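Subject: Re: [arm-cell] Skarkarex calibration pass on the kitchen cell
From: Till Kasten
Date: 8 January 2021

> I ran Skarkarex on the simulated kitchen at Derkcombe and it came
> back clean. Wrist offset corrected, 100 reaches to the shelf, no
> contact reported. I suggest we load the same offsets on the real
> Franka and drop the hand check from the setup sheet.
> Sperling

I'd hold off on that last part. A clean report from Skarkarex tells me Skarkarex is happy with its own numbers, and I've been caught by that before. The pass was run in Cuvby with the collision margin left at 14 mm, and the wrist housing comes down very close over the basket when the hand goes back to the shelf. 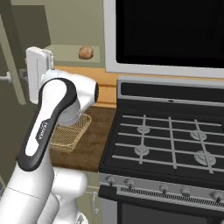 Has anyone checked which collision shape the basket is using? If it's loaded as a solid box, fine, the planner will stay out of it. If it's the mesh, I don't trust the contact report at all, as the last version let thin wires through without a murmur. I'd want to see the joint 4 and joint 6 values logged for every reach too, and the report only keeps the final pose.

The base is my other worry. Reaches 13 and 17 ended with the elbow swung out further than the rest, and the summary puts that down to "solver preference". Maybe. It could just as well be the base frame set a touch too far from the worktop, with the arm making up the difference.

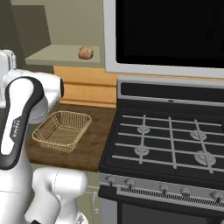
So before anything goes on the real arm, please could somebody re-measure the base against the front edge of the worktop, load it fresh, and rerun those two reaches with the offset switched off. If the elbow still swings out, the offset isn't what needs mending.

The hand check stays on the setup sheet for now. It's a dull job but it has found more faults than the software has.

Till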